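Wanted: people who doubt that "sleep tea" does anything

Brallell is paying for a home study of bedtime herbal teas, and we are running it out of Skultinville this November. We have read the claims on the boxes. Most of them don't say much, and the studies behind them are thin.

You drink one cup a night for 2 weeks and fill in a short sleep diary each morning. Some of you will get plain dried apple peel. We won't say who.

Pay is $600, sent after the last diary comes in. Miss more than 2 mornings and you get nothing.

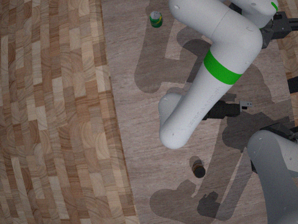 Please don't apply if you sell tea, or if you already know what you're going to tell us. Sign up at the Greco Street office by Sunday.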